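I went to the Gulton open day for the lunch. I would like to say otherwise, but the flyer gave the free lunch a larger typeface than the factory, and I respect a business that knows its audience.

Gulton makes control boards for heating systems, and one Monday each January it lets the public in to look. The public, this year, was 76 people in a parking lot at nine in the morning, most of us dressed for a building we assumed we would be inside by then. At twenty past, a man came out with a box of lanyards and told us they'd be sorting us by color. I was orange. Orange, I learned later, was the last group to eat.

Our guide was Kimutai Lukumay, who had a headset microphone and a speaker clipped to his belt, so that his voice reached us from hip height. He began with the history. Gulton started in a dairy, and the floor of the reception area still slopes toward a drain. He showed us the drain. A man in front of me took a photograph of it, and then the rest of orange group took photographs of it too, and we lost a few minutes there.

Next came the goods-in hall, where parts arrive, get signed for, and wait. Waiting turned out to be the main activity of the building. Boards wait for components, components wait for paperwork, and paperwork waits for Fatima Adeyemi, whose name appeared on so many of the laminated signs that by the second hallway I was looking forward to meeting her. (Ask Fatima Before Moving. Not Without Fatima. One cabinet said only FATIMA.)

The smell is the thing I'd go back for. It's warm dust and something like burnt pine, and it gets stronger all the way down the main hallway. Kimutai said you stop noticing it after a week. He also said his dog had never stopped noticing it.

The old hands sit at the far end, at benches they have plainly furnished themselves. I saw cushions, a desk fan with a ribbon on it, and a calendar still turned to a month with a better picture. Nassoro Muriithi was repairing returns. A customer had sent back a heating controller with a note reading "does nothing," and he had it open under a lamp. He told me most faults are bad joints, the rest are water, and once in a while there's a spider. He'd kept the spider's board. I asked if I could see it and he said it was at his mother's.

After that we were shown the Masanja room, named for a founder whose portrait hangs outside it at a height suited to somebody seven feet tall. Orange group stood along the wall and was asked not to lean on the wall.

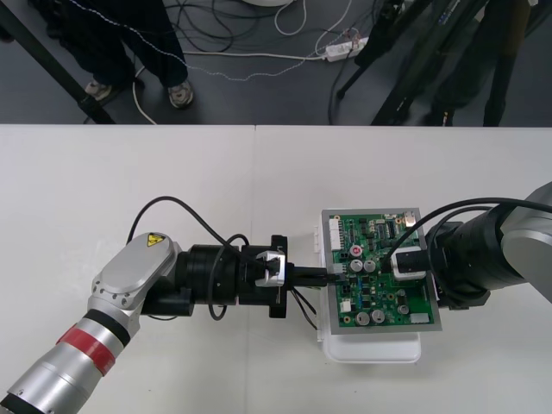
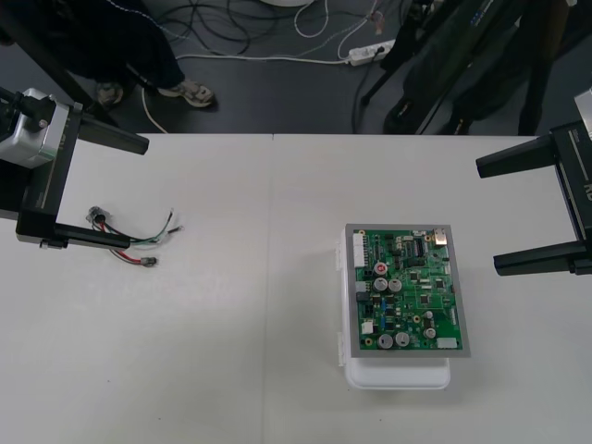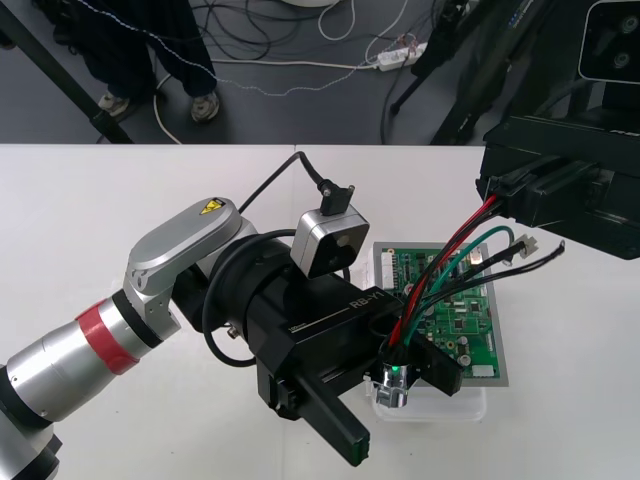
The green circuit board, three times over.

Yến Hứa thought the tour was too long at the front and too short at the back, and said so on the way to the cafeteria: all that time in the reception area with a drain, and then barely ten minutes with the people who could tell you why your furnace quits in a cold snap. She had brought her own dead thermostat in her purse, wrapped in a sock, and had been hoping to get Nassoro alone.

I thought this was fair. I also thought the drain had been good.

Lunch was at a quarter past one. Blue, green, and yellow groups had been through ahead of us, and it showed. There was plenty of bread. There was a tray that had held chicken, and a card beside it explaining the chicken. I had soup and two kinds of potato salad and sat next to Mwanahawa Massawe, who has been to this open day 4 times and advises getting there early and asking for blue. You can just ask, apparently. The man with the box doesn't care.

The afternoon was a quiz. It had 20 questions on the history of the company, and the prize was an Amus room thermostat, which I gather is the nice one. I got the dairy question and very little else. The winner was a boy of maybe eleven who had gone around all morning writing things down, and who received his thermostat with the expression of someone who had been told there would be a bike.

We gave back the lanyards at three. I never met Fatima. On the way out I passed her office, and the door was open and the light was on, and on the desk was a plate with two pieces of chicken on it, under plastic wrap, with a sign.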